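Notebooks > Soft Goods > Entryway sorting

6/14/23
Pairing up the slides / notes on foam, straps, matching

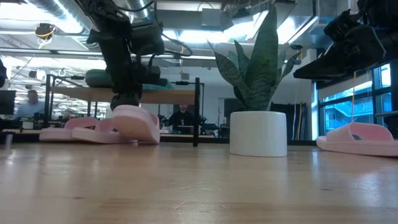 Matching by color alone is useless when everything is one color. Went over this again today. The pink slides are the worst set we have for it: same pale pink, same puffy shape, fat sole, wide strap. The only thing that helps is the sole outline. Two of them overlapping left of the snake plant, and in that position you really only get the front one, the back one has its sole and strap partly hidden. So rule for the sheet: pull overlapping ones apart BEFORE deciding left or right. Put the first one down flat, strap up, then find its mate against it.

Left/right check, what worked best for me:
- look at inside curve of the sole, not the strap
- heel toward you, always. Toe toward you and I flip them in my head every time
- if still not sure set the two side by side and see if the inside curves face each other
- don't press on the strap to "see" the shape, foam squashes and everything looks like a left

Foam. The chunky soles mark more easily than the old flat ones from the Briltard bin. Fingernail dents came back out by the time I'd had lunch, but the dent from the shelf clip did not. Need to write down which clip. I think the narrow one. Not storing any foam on the clip rail until we know.

Cleaned the Briltard flats first with the usual dish soap mix, soft brush, rinse, towel. No trouble. Pink ones I only wiped with a damp cloth, did not want to soak before someone has checked if the foam takes up water. Weigh one before and after? Kitchen scale is good enough. The one in the drawer reads to 2000 g so plenty of room. Somebody took the batteries out of it again.

Table height fine for this. Glossy top is a nuisance under the overheads though, you get the lights back off the wood and the pale foam washes out against it. Tried a gray towel underneath for the Briltard flats, much easier on the eyes and they dont slide. Will do the same for the pinks tommorow. Want a proper mat eventually. Katene has one in the catalog, item 3711, haven't checked the size against our table. Measure first this time.

The plant. Stays in the middle for now. It makes a decent divider, unsorted on one side and done pairs on the other, and the white pot is heavy enough that it doesn't wander when you bump the table. Leaves are tall, so reach around and not over. Soil was dry a good way down when I stuck a finger in. Gave it a little water, not much. Snake plants rot if you fuss with them. Next water end of June unless the leaves start to wrinkle. PLEASE no one else water it, put an initial on the tape if you do.

Timing, for what its worth. Set the timer at 30 minutes and did the whole Pirnen crate: sort, pair, wipe, rack. 69 pairs in the crate per the packing slip, made it with a bit left over. Would have been quicker but the canvas ones had laces knotted together and I stopped to undo them. Next time those go in a separate tub. No undoing knots on the clock.

Rack order, settled I hope:
top - kids and anything light
middle - slides, flip flops, foam clogs
bottom - boots, wet stuff on the tray

Slides go in sole to sole, not nested. Nesting saves space but the strap of the bottom one gets flattened, see foam above. If we run out of middle shelf then stand them on the long edge, soles outward. Tried it with the flats and it holds OK as long as the row is full. Half a row falls over like dominoes.

Greltov rack vs the old one: Greltov has deeper shelves, good for boots, bit of a waste for slides since you lose the ones at the back. Could put a strip of wood behind to bring everything forward. Have offcuts. Will cut one and see, if it looks stupid it comes out again.

To do
- gray towel or mat under the pinks
- weigh / soak test on one pink slide only, keep its mate dry for comparision
- find out which clip made the dent
- batteries for scale
- strip for back of Greltov shelf
- tub + label for laced canvas
- redo the left/right card, the drawing on it is toe-toward-you, which goes against all of the above

Left the brush drying on the windowsill, bristles up.

Contact: notebook desk, ext. 30 | © Soft Goods workshop notes | Back to top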